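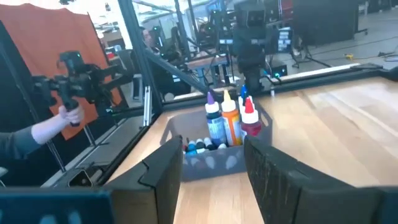 Kruger Low Bin, translucent gray: a review after one school year of paint

By Tsion Yimer

I have owned a number of things meant to organize craft supplies. Most of them organized me. There was the spinning carousel, which flung a brush across the room, and the canvas tote with pockets, which was handsome until the first leak. The Kruger Low Bin is a plastic box with short sides and no ambitions, and I have come to like it more than any of them.

Mine holds the paint. Tall squeeze bottles stand along the back, small pots go in front, and the caps do the labeling: purple, yellow, blue, red. The walls come up just far enough to stop a bottle from sliding off when the bin is carried to the table by someone who is nine and in a hurry. They are also low enough that you can grab a pot without moving its neighbors.

The gray was a gamble. Clear plastic shows every drip, and solid plastic hides the pot you are looking for until you have bought another one. Translucent gray splits the difference. You can tell that something is in there, and you have to look over the top to find out what.

Now the complaints. The bin has no dividers. Kruger will sell you a set, and I did buy it, and the slots fit the small pots nicely and the squeeze bottles not at all. The dividers now live in a drawer with the carousel. Also, the product page says the bins stack. They do, provided they are empty, and I can't think why I would want a tower of empty bins.

Cleaning is easy if you catch the paint early. Poster paint wipes off with a damp cloth. Acrylic that has had a weekend to itself needs warm water, a fingernail and some 48 minutes of your life. There is a faint purple crescent in one corner of mine that I have decided to regard as a feature.

I also tried the Tovetti tray, which costs nearly twice as much and has a handle — a very nice handle, attached to a tray that tips forward whenever you use it.

Buy the Kruger. Buy 2 if you also keep glue. Skip the dividers.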